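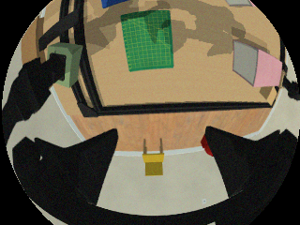 Plug shape, two prongs

Can I use a two-pin lamp from abroad in a UK house?

Posted by Pirjo Leinonen

I moved to Cumside in July and brought a few things from my old flat in Finland. Most of it was easy to replace, but I have a Brodberg floor lamp that I would like to keep. It has the normal European two-pin plug, moulded on to the cable, and there is no earth. The label says 230V and max 60W. I have a 4 watt LED bulb in it.

At the moment it runs off a travel adaptor behind the sofa. My landlord saw it and said it has to go, or be changed. Is he right? The adaptor has never got warm. I also have a Duman coffee grinder with the same sort of plug, 134 watts according to the base, and a hairdryer, but I am not bothered about the hairdryer.

Can I cut the plug off and fit a British one, or do I need an electrician for that?

hallgate_dave

Just leave it on the adaptor, mine has been on one for years and it's fine. Bin the hairdryer.

Merrin T

The voltage is not a problem. Finland and the UK both run on 230V, so the lamp will work the same as before. What matters is the plug and the fuse.

Travel adaptors are meant for short use. Plenty of them have no fuse, or one rated much too high for a thin lamp cable. They also stick out a long way from the wall and can be knocked loose, especially behind furniture. I wouldn't leave one there permanently.

You have two choices.

The first is a conversion plug. This is a British plug with a hinged case. The two-pin plug sits inside it and the lid is screwed shut over it, so it can't be pulled out without a screwdriver. Look for one made to BS 5733 and fit a 3 amp fuse for the lamp. Check the shape before you buy – the slim flat plugs and the big round ones need different cases. The grinder can have one as well, also with a 3 amp fuse.

The second is to cut off the moulded plug and wire on a British one. You don't need an electrician if you know how to do it. Brown goes to live, blue goes to neutral, and the earth pin is left empty if the lamp is double insulated. Look for a symbol of one square inside another on the label. If it is a metal lamp with no such symbol, stop and have someone look at it first.

I would go for the conversion plug, as you can take it off again if you move back.

Your landlord can reasonably ask for this, by the way. Have a look at what your tenancy agreement says about appliances.

Pirjo Leinonen

Thank you both. The double square is there, on the underside of the base. Storari in town has the conversion plugs, so I will take the lamp in and check that the flat type fits.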